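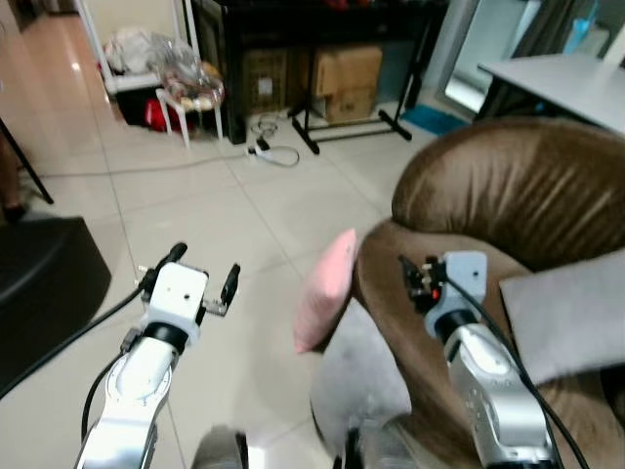
Brirkura 6: planning and control for two arms in a living room

Gallery

Brirkura is the planning and control software we have been building at Prurner for two-armed machines that tidy soft furnishings. Version 6 is the first release where both arms share one planner. The pictures on this page are from work on cushions and a brown seat, with the ordinary contents of a living room left where they were.

Most of the changes are under the surface. The old planner treated each arm as its own problem and then checked the two results for clashes, which meant a lot of plans were thrown away. The new one searches over both arms together and keeps a margin around the backrest, because curved backs were where the old margins were worst. Planning is slower on the first call and quicker on every call after it.

Grasping
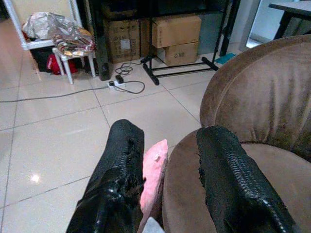

Grip width on cushions is now set from the wrist camera. Earlier versions used a fixed width for each object class, and that never suited fabric. The grasp module looks at the outline between the fingers, closes in small steps and stops when the outline stops changing. It can be tuned in the settings file under grip_step, and we leave it at the default for anything stuffed.

Shiny floor tiles gave the segmentation a good deal of trouble. Light spots on the tiles were being labelled as objects, so we retrained with 3,000 extra wrist views of glossy floors. The labels were drawn with the Cuypers annotation tool, which now exports straight to our format. False objects on the floor are much rarer, though strong window light can still bring them back.

Placing and pushing

Placing is handled by a separate controller, running at 70 updates a second. It takes a target pose and a force limit, and gives up the pose first if the two disagree. 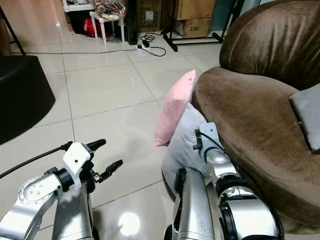

Pushing against upholstery uses the same controller with a lower force limit. A cushion and a seat both give way, so position alone says little about contact. We read the joint torques instead and smooth them over a window of 30 samples – a shorter window made the arm twitch, a longer one made it late.

Known gaps: cables on the floor are mapped as flat and may be missed, and the planner has no notion of one cushion leaning on another. Both are on the list for the next release.

Logs from this work replay in Pondurden, our viewer, which shows the head and wrist views beside the planned paths. Builds and release notes are on the downloads page.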